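Snacks for a long drive with kids
17 replies · 629 views

erkeck_dad
Nelwood to the coast in July, nine hours. What do you pack that isn't chips?

TrudyH
Dried dates and wrapped biscuits. One bag each, no sharing.
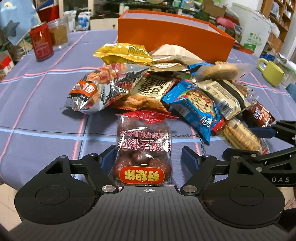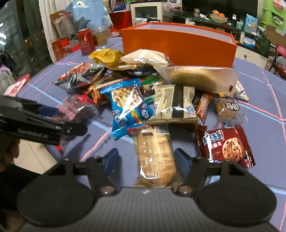
Re: Snacks for a long drive with kids

jcoelho
Disagree on dates. Sticky fingers on every seat belt. Cheese and crackers in an esky.

TrudyH
Cheese sweats by lunch. Keep wet wipes in the door.

erkeck_dad
Going with both, ta.

3 shares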